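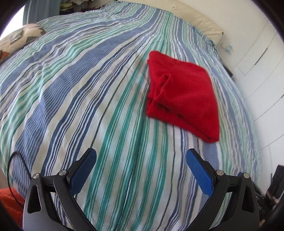
Guest bedroom: striped duvet, folded red towel.

Norkcombe Lodge, Room Safety Checklist
Form 1081, October round. Upper floor, east side.

Smoke alarm, hallway: PASS. Sounded on first press.
Smoke alarm, bedroom: FAIL. Low battery chirp. Replace before the room is let again.
Window limiter: PASS. Both screws tight.
Bedside outlet: PASS WITH COMMENT. Faceplate cracked at lower left; no live parts exposed. Work order sent to Wirkar.
Space between heater and bedding, at least 300 mm: PASS.
Exit plan on back of door: FAIL. Plan shows the old stairway. Request a current copy from the Brovance office.
Door closer: PASS WITH COMMENT. Slow to latch. Adjust and retest.
Hot water at basin: NOT TESTED. Supply shut off until Monday.

Items marked FAIL must be corrected within 7 days. The room requires 2 signatures before release.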